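로봇 오픈데이 다녀오신 분 계신가요 (Zeltiden 5/27/25)
자유게시판 > 전시·참관 후기

먼지털이77
회사에서 보내줘서 Zeltiden 공개 시연 보고 왔습니다. 등록 인원 287명이라고 안내 방송은 나오던데 시연장 자리는 54석이라 서서 봤네요. 발표는 Leen Ghanem이라는 분이 했고 주제는 "집안일 로봇, 욕실까지". 결론부터 쓰면 저는 잘 모르겠습니다. 실물 로봇은 7분 나왔고 나머지는 전부 시뮬레이션 화면이었어요.

한밭공돌
Tarari 팔 쓰는 팀 맞죠? 작년에도 비슷한 발표 했는데 그때도 화면만 틀었습니다.

먼지털이77
네 그 팀이요. 실물은 컵 옮기는 것만 했습니다. 욕실은 처음부터 끝까지 화면이고요.

mokdong_k
시뮬레이션이 뭐가 문제인지 모르겠는데요. 요즘 조작 학습은 다 그렇게 시작합니다. 진짜 변기 옆에서 수천 번씩 부딪혀 가며 할 수는 없잖아요.

먼지털이77
시작이 그런 건 압니다. 제가 걸리는 건 입장료 받는 행사 제목이 "공개 시연"이었다는 겁니다. 안내문 어디에도 시뮬레이션이라는 말이 없었어요.

콩자반
입장료가 있어요???

먼지털이77
사전등록은 무료고 현장은 받습니다. 저는 현장 등록이었고요 ㅠ

한밭공돌
질의응답은 어땠나요. Arash Shirazi가 나온다고 해서 갈까 하다가 말았는데.

먼지털이77
나왔습니다. 어떤 분이 성공률을 물으니까 239회 돌렸다는 얘기만 하고 몇 번 됐는지는 답을 안 했어요. 한 번 더 물으니까 자료집을 보라고. 자료집에도 없습니다. 방금 또 찾아봤어요.

mokdong_k
그건 좀 그렇네요. 횟수만 말하는 건 저도 별로입니다. 그래도 환경 구성은 봐줄 만하지 않았나요? 물건 배치를 매번 바꾼다고 들었는데.

먼지털이77
바꾼다고는 했습니다. 그런데 화장실 바닥이 나무 무늬예요. 변기 옆에 스프레이 캔이 누워 있고 액자까지 바닥에 있고요. 저희 집 욕실은 타일에 물기 있고 문 열면 바로 세면대라 팔 받침대 놓을 자리부터 안 나옵니다.
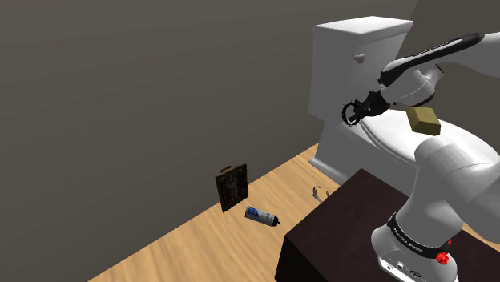

그리고 물기 얘기는 발표 내내 한 번도 안 나왔습니다. 젖은 바닥, 미끄러운 손잡이, 습기 찬 카메라, 욕실이면 이게 제일 먼저 아닌가요. 팔을 고정해 놓고 쓰는 것도 그래요. 받침대를 누가 욕실까지 들고 들어가나요.

콩자반
ㅋㅋ 그걸 들고 갈 힘이 있으면 제가 그냥 치우죠

mokdong_k
습기는 인정. 다만 고정형은 연구용이라 그런 거고 나중에 바퀴 달린 데 올리면 됩니다. 너무 제품 보듯이 보시는 것 같아요.

한밭공돌
제품처럼 발표하니까 제품처럼 보는 거죠. 같은 날 Mohmand 부스는 어땠어요? 거긴 실물이라던데.

먼지털이77
줄이 길어서 못 봤습니다. 보신 분 있으면 후기 좀 부탁드려요. 자료집은 스캔해서 내일 올릴게요.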